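Tool tray exercise: recording your first set

Club handout, part 3. Read parts 1 and 2 (power-up and homing) first. You need a partner for this one.

The task is to move hand tools between the bench surface and the yellow tray with either arm. It is scored on clean grasps and clean releases. Speed does not count until the Vistitz round.

1. Set the bench

Put the tray in the middle with its long side running towards the back wall. Lay out the scissors, the green-handled screwdriver and the hex key within reach of the arms. Leave the wire baskets on their rails. Change the angle of each tool between runs, or the model will learn one layout and fail on any other.

2. Set the speed limit

Open the Danberg panel and set the joint limit to 16 degrees per second. The default is higher and is meant for the Thursday group. Save before closing, as the panel drops unsaved values without a warning. 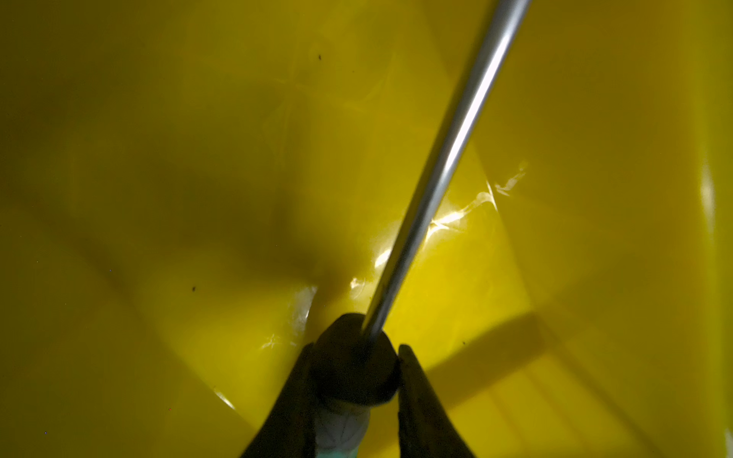

Close the fingers slowly and stop as soon as the motor current levels off. Squeezing harder tilts round parts and makes the release unreliable. If a part rolls, open fully, back off along the approach line and try again. Do not chase it sideways across the tray; the fingertips mark the plastic.

3. Record

Start the Avier logger, wait for the tone, then move. One run is one tool, picked and placed. Keep each run under 2,000 frames. The logger stops writing at 3,000 and the whole file is lost.

Your partner keeps a hand near the stop button and calls out if the arms come close to each other. Swap after 8 runs.

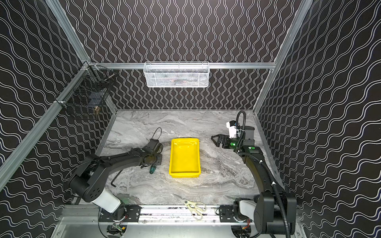 Park both arms at the end of every run, including failed ones. Ilona Tóth's merge script reads the parked pose as the end marker and will join two runs together if it is missing.

4. Name the files

Use team, arm, tool, run number: illes_left_hexkey_04. No spaces or capitals. Failed runs get an "x" at the end and go in the same folder. Do not delete them.

Known faults

Logger gives no tone: restart the logger only, leave the arms powered.
Gripper will not open fully: re-home it as in part 2.
Wrist view frozen: reseat the cable at the hub end, then tell Judit Fekete.

Part 4 covers training on the merged set.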